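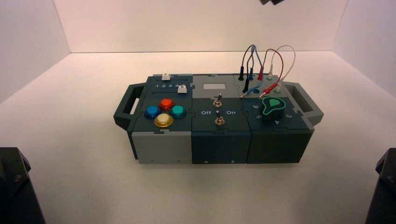
One reader of the last newsletter wrote to ask why the Furkden reading room still closes at 5 p.m. on the one weekday when most working residents could use it, and whether the new schedule would change that. The answer is yes. Beginning in February, the Furkden reading room will remain open until 8 p.m. each Thursday, and the Brirnach branch will follow once its evening desk has been staffed.

The change is part of a wider review of opening hours carried out by the Nuder District Library over the past year. Cardholders were asked when they visit, when they would prefer to visit, and which services they use once inside. The library received 200 completed forms, a good number of them with written remarks in the margins. Evening access was the most frequent request at both locations. Requests for earlier morning hours were fewer and came chiefly from Brirnach, where the bus from the lower town arrives well before the doors open.

To make the longer Thursday possible, the Furkden reading room will open at noon on that day. Morning story hour moves to Tuesday and keeps its present length. Families already registered do not need to register again. The newspaper table, the photocopier and the local history shelves will be available throughout the evening. Requests for items held in closed storage must reach the desk by 7 p.m. so that staff can retrieve them before closing.

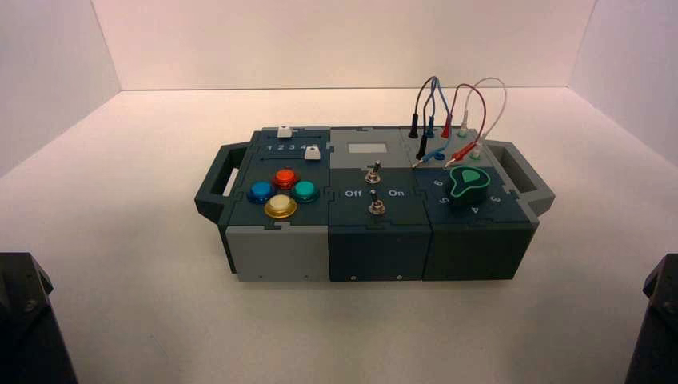

Interlibrary loans will also be handled differently. Items requested from another branch have until now been held for 7 days after the notice is sent. The hold period will be extended to 16 days, in keeping with the practice already followed for large print and audio titles. Notices will continue to go out by e-mail or by post, according to the preference recorded on the account. Borrowers who are unsure which preference is on record may ask at either desk.

The Sethi Room at Brirnach will be closed for repainting during the first part of the month. Groups with standing reservations have been offered the upstairs meeting room for the same hours. The book return on the north side of the building will stay in use, and fines will not be charged on items due while the work is under way.

Printed copies of the new schedule are available at both branches. Comments on the schedule may be left in writing at either desk until the end of February.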